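发件人：桌面双臂试用组
收件人：双臂用户邮件列表
主题：Re: Gasau 套件试用，桌面清理这一项怎么样？

各位好，

先回上周列表里问的那封：

> 我们也在看 Gasau 这套双臂，报价单里把 Ingvarsson 的任务包单列了一项，
> 想知道值不值得加。另外，收拾桌面这种活儿，它是真能做，
> 还是只能在演示视频里做？Trirkemstead 那边只肯租三个月起，
> 所以想先听听用过的人怎么说。

我们租的就是 Trirkemstead 的三个月方案，从二月用到现在，桌面清理一共跑了332轮，可以说点实在的了。

先说结论：我很喜欢这套东西！两条黑色机械臂，末端都是夹爪，分别放在桌子左右两边，中间留出一大块白桌面给它们干活。测试物品是我们自己挑的，故意挑了些讨厌的东西：铝箔包起来的扁平包裹、一次性纸杯、揉成团的牛皮纸。铝箔反光厉害，以前那套系统一看见它就犯糊涂，深度图上全是洞；纸杯要是侧躺着，夹的力气稍大就扁了；纸团每次揉出来的形状都不一样，没法靠模板。
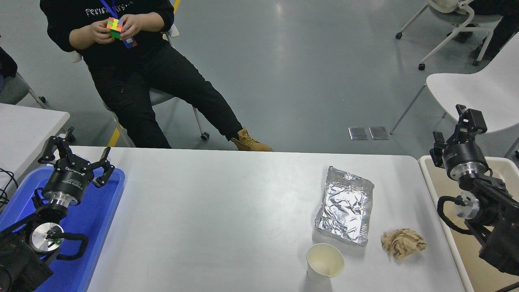

Brereo 用户组的回帖说，他们那边纸团最省心，反倒是纸杯掉得多，后来把夹爪闭合速度调慢一档，掉杯的情况少了一大半，就是每轮要多花几秒。他们还提醒，任务包升级之后这个参数会被重置，得自己记下来再填回去。

这个经验我完全赞同（重置那个坑我们也踩过，折腾了一个下午才想到去查参数表）。补充一下我们的数字：332轮里，三样东西全部收完、中途不用人插手的有171轮。听着不算高，可是前107轮我们还在用出厂参数，摆放位置也很随意，后面明显顺得多。每一轮的日志都能导出来，抓取点、闭合力、重试次数全有，对着日志调参数真的很上瘾，我有两次差点错过末班车。

任务包我建议加。不加的话，抓取策略要自己从头写，加了以后你只需要改一份配置文件，把物品类别和放置区域填进去就能跑。文档写得也清楚，唯一的毛病是中文版比英文版落后一个版本，碰到对不上的字段请直接翻英文版。
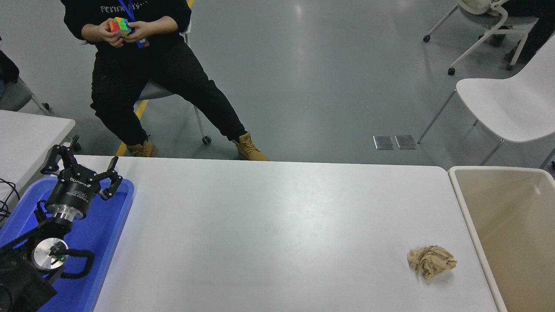

试用工位，桌上的牛皮纸团，右侧是米色塑料箱

几个还不满意的地方，也一并写上：

一是标定。挪过桌子就得重新来一遍，一遍501个采样点，够去吃顿午饭了。希望以后能出个快速标定，哪怕精度差一点。

二是线缆。随机附的扎带不够用，线又偏硬，绕在关节旁边总让人担心会刮到。我们打算自己买软一点的线槽，有推荐的型号请直接回到列表里，别只发给我，大家都用得上。

三是双臂协同。两条臂各干各的没问题，需要一只扶着一只拿的时候，任务包目前只给了一个很基础的示例，想做递接还得自己写。我已经写了个初版，代码很丑，不过能跑，想要的吱一声。

另外问一句，有没有人试过给它换软指？铝箔包裹用硬指夹，边角很容易压出印子，换成软的也许会好些，但我拿不准闭合力那边的上限还能不能照旧。Gasau 的支持邮箱回复挺快，这个问题他们说还在测，让我等下一版说明。

周六上午我会把日志整理好传到列表的共享目录，配置文件也放进去，字段旁边都加了注释，欢迎拿去改。

祝好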